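Sekora Opens Its Doors for a Winter of Repair, Sewing and Shared Meals

9/27/20

LONARAR – The old Bako shoe factory is getting a second life, and the neighbors are already lining up with things to fix! Sekora, the community workshop that began in a church basement with six sewing machines and a borrowed soldering iron, will open its new home on Vomell Street this January. The building has 3000 square feet of floor, tall north windows and a loading door wide enough for a piano (we know, we measured for one).

Sekora's idea has stayed the same from the start. Bring in the lamp that flickers, the coat with the torn lining or the chair that wobbles, sit down next to someone who knows how to mend it, and learn while you do it together. Repairs are free. People who can pay for parts do, and the parts jar takes care of the rest.

"My first visit was for a toaster, and I stayed for four years," said Valentina Olivares, program director at Sekora. "You walk in a little embarrassed about this broken thing under your arm, and then three people lean over it and get excited. I can't wait to see that happen in a room with daylight."

Members mended 1455 items in the basement over the life of the program, from zippers to a church organ pedal. The log books, all handwritten, will go on a shelf by the front door where anyone can leaf through them. Some of the entries are very short ("kettle, cord") and some run on for a page and a half.

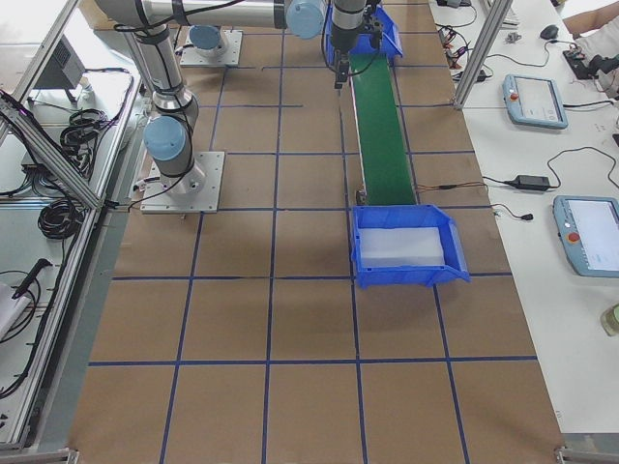 A large worktable laid with brown kraft paper and marked off with dark blue tape.

The new building gives each craft its own corner for the first time. Sewing and knitting take the window side, with long cutting tables and a wall of thread. Woodwork moves to the back behind a proper dust wall. Electrical repair gets grounded outlets at every bench, something the basement regulars have been asking for since the very first winter. There will also be a kitchen, open to everybody who is in the building, and a lending shelf of hand tools that members can take home for a week.

Architect Byung-chul Byun, who grew up within sight of the factory's chimney, drew up the plans. He kept the maple floor, the freight scale and the painted BAKO letters over the stairwell. "People kept telling me which window their grandmother worked at," Byun said. "I started writing the names on my drawings. Those names are going up on the sills, so if your family has one to add, please get in touch with the office."

Eight classes are planned for the first season. Genji Nakajima will teach visible mending and bookbinding. Eamon Flanagan returns with his much-loved course on sharpening knives, scissors and garden tools, and he has promised to bring soup. Gearóid Keane will lead evenings on bicycle wheels and brakes, plus a session for children on fixing flat tires.
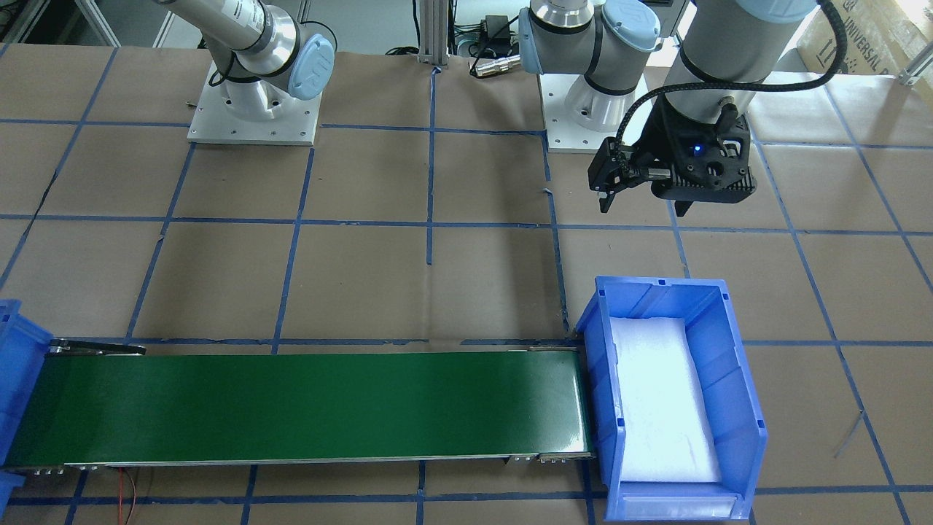
Class sizes will be small so that everyone gets a seat close to the teacher, and face coverings will be required indoors. Windows will be open whenever the weather allows, so bring a sweater! Anyone who would like to learn from home can pick up a mending kit at the loading door, with printed steps, thread, needles and a patch or two cut from donated cloth. Nakajima will answer questions by phone on class evenings.

"I love the kits," Nakajima said. "A man sent me a picture of his sock after his first darn. It was orange on gray, lumpy as anything, and he was so proud of it. So was I."

Sekora is still looking for sturdy stools, working desk lamps, wool yarn in any color and people who know clocks. Donations may be dropped at the Vomell Street loading door during open hours. Please leave mattresses and large appliances at home, as there is no room to store them.

Class sign-up is by phone or at the front desk, and households may reserve a repair table together. Interpreters are available on request with a week's notice. The entrance, kitchen and restrooms are all on the ground floor, and bike racks are next to the loading door.

Press contact: Valentina Olivares, Sekora, Vomell Street, Lonarar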